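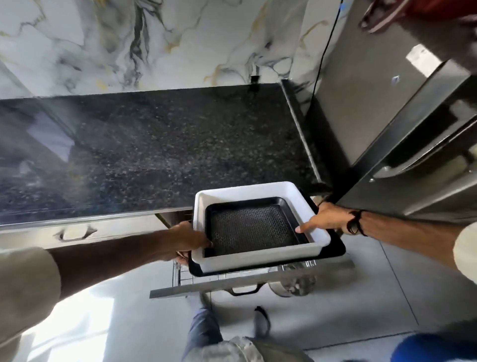
This report presents the interior design proposal for Londel, a café and tasting room planned for the second level of the former Dunmore department store. The proposal was developed over one semester of the hospitality interiors studio and addresses the dining area, the service counter and the small kitchen behind it. The unit measures 1,949 square feet and receives daylight from its street side only. For that reason the material palette was settled before the floor plan. It pairs glossy white surfaces with matte black inserts. The same pairing is applied in the proposal to the counter front, the shelving and the ceiling panels.

1. Site conditions

The Dunmore building is arranged around a central stairwell, and the unit is entered from the landing. A row of four columns divides the floor into a wide bay at the windows and a narrower bay at the rear. The columns could not be moved or reduced. Ceiling height is generous in the front bay but drops at the rear, where the original air ducts remain in place. The site survey was completed in January and the drawings were corrected to match it.

2. Program

The client brief required seating for 46 guests, of whom 20 were to be seated at the window. It also called for a counter at which guests could order and collect drinks without crossing the path of table service. Storage for dry goods was to be kept inside the unit, as the basement is shared with other tenants.

3. Design proposal

The counter is placed along the column line and follows a shallow curve. Its front is clad in white glazed tile with a rounded top edge. Behind it, black perforated panels conceal the ventilation outlets and continue upward to form the lowered ceiling of the rear bay. Window seating consists of a continuous bench with movable tables. Rear seating is arranged in booths upholstered in dark green wool.

Flooring is pale terrazzo in the front bay and cork in the rear. Lighting was modeled in Plirex, and the first scheme was found to produce glare on the tile after dark. The pendants were lowered and fitted with opaque shades in the revised scheme.

4. Review and revisions

The interim review raised 2 principal concerns. The first was the width of the aisle between the booths and the counter, which has been increased by shortening the booth tables. The second was the cost of the curved panels. A quotation obtained from Kumalex showed that flat panels set at a slight angle to one another would reduce the cost considerably, and the final drawings adopt this method.

Acoustic performance was not tested. The cork floor and wool upholstery are expected to absorb some sound, but the tiled counter faces a large area of glass, and further study of the front bay is recommended before construction drawings are prepared.

Submitted February 5, 2022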